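Print this page | E-mail this page

Household Textiles 72: Handout for Unit 4
Folding and Flat Cloths
Instructor: Seon-mi Ham
Last updated: October 3, 2022

Welcome back! I love this unit. Folding looks like the dullest chore in the house, and then you spend an hour with one square of cloth and start noticing everything about it: which way it stretches, where it wants to crease, how one corner always seems to wander off.

Before you fold
Lay the cloth on a clear patch of table and smooth it from the middle out. Use the flat of your hand, because fingertips drag the weave. Check the corners last. If one has lifted or turned under, ease it down before you do anything else (a bad corner only gets worse with each fold!).

Working with stripes
Stripes are a gift to beginners. Pick one near the edge and keep it parallel to the table as you bring the cloth over. When the lines on top sit right over the lines underneath, your fold is square. Dark cloth with thin pale lines is my favorite for practice, as even a small slant shows up right away.

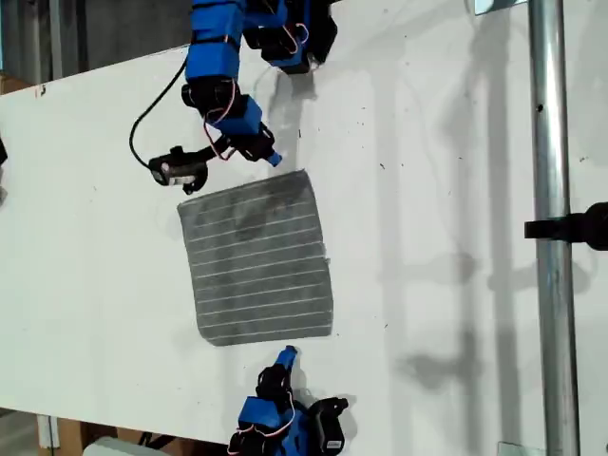

Once the half fold feels easy, try thirds. Thirds are trickier and so much more satisfying! Fold the far edge toward you first, pause, line up your stripes, then bring the near edge over the top. Gaétan Robichaud taught me to rest a palm on the first layer while the second comes across, and I still do it every time.

For next class
Bring two cloths of different weights, one striped if you have it. Siu-fong Su will show us the pocket fold for napkins.

Comments (2) | Shares: 72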